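In praise of the folded paper napkin

2024-01-04

I want to make the case for folding paper napkins properly, by hand, at the table where they are going to be used. I know how that sounds! Paper napkins cost next to nothing, they get one wipe each, and then they go in the bin. But I have been folding them for years, first at a café called Imo where I had a weekend job, and now at home whenever more than two people are coming round, and I still think it's one of the nicest small jobs there is.

At Imo we got through 300 on a busy Saturday. In August it was more like a flood, and one bank holiday we emptied a case of 800 before the cakes ran out. They came squashed, with the corners wandering off in all directions, and the rule was that each one got opened, squared up and folded again before it went out. I grumbled for a week. Then I started to enjoy it, and I have never really stopped.

Part of the pleasure is the paper itself. A decent napkin is soft but it has a memory, and once you've pressed a crease into it the next fold goes where you want it to. You hold it by the two top corners, thumbs in front and fingers behind, and you can feel at once whether the layers are lying together.

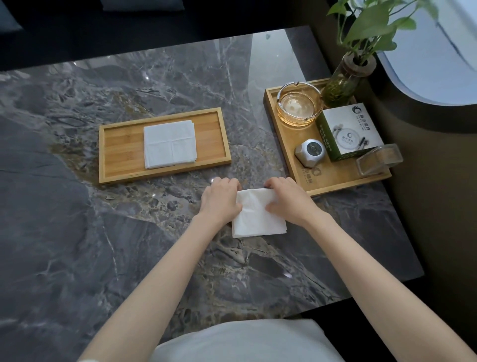

Why a tray beats a holder

My second argument is about where they live afterwards. I can't stand those sprung metal holders, the ones that give you either six napkins or half of one. A low bamboo tray is so much better. You put the stack in the middle with some bare wood showing on either side, people take the top one, and that's it. The tray can be carried out to the garden in one go, and bamboo looks lovely next to white paper, particularly on a dark table.

I bought mine from a little shop called Henao (the small one first, then a bigger one for all the other bits that gather on a table, and now I'd have a third if there were any cupboard left). Friends have pointed out that you can buy ready-folded napkins from the likes of Vokeo, in fans and lilies and so on. You can, and they're clever. I find them a bit much for soup. A plain square with a cross creased into the top is all I want beside a bowl.

Then there's the flattening, which I'd defend against anybody. Open a napkin right out and the old creases give you a grid to work to, so you never need to measure. Fold it back along them, lay both hands on it and lean. It's a very satisfying thing to do on a cold stone top, and the stack sits lower and straighter for it.

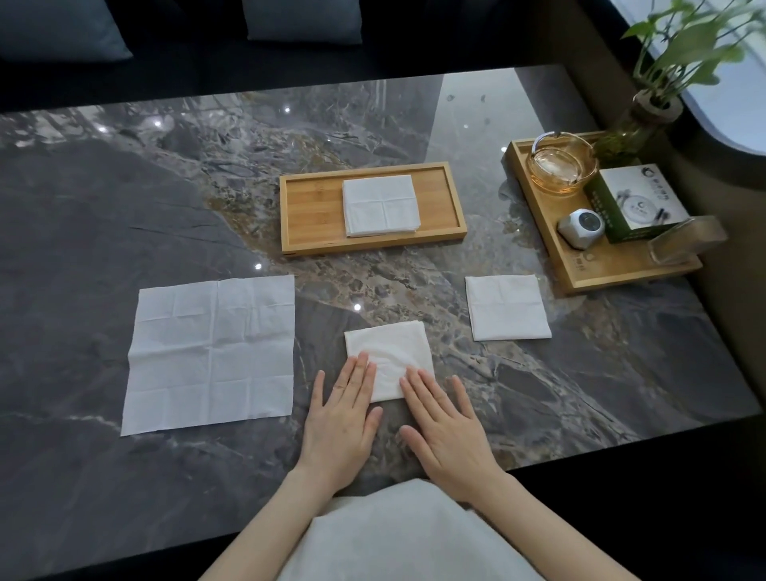

Does it matter if the edges don't line up perfectly?
Not a bit. A stack folded by hand always has a few layers peeping out at the side, and I like it more for that. If one really bothers you, open it and start again, or put it at the bottom.

I will admit that cloth is better for the planet and probably for your chin. I own some cloth ones and they come out at Christmas. For a Thursday lunch with crumbs everywhere, though, give me paper, ten quiet minutes beforehand and a clear patch of table to fold on.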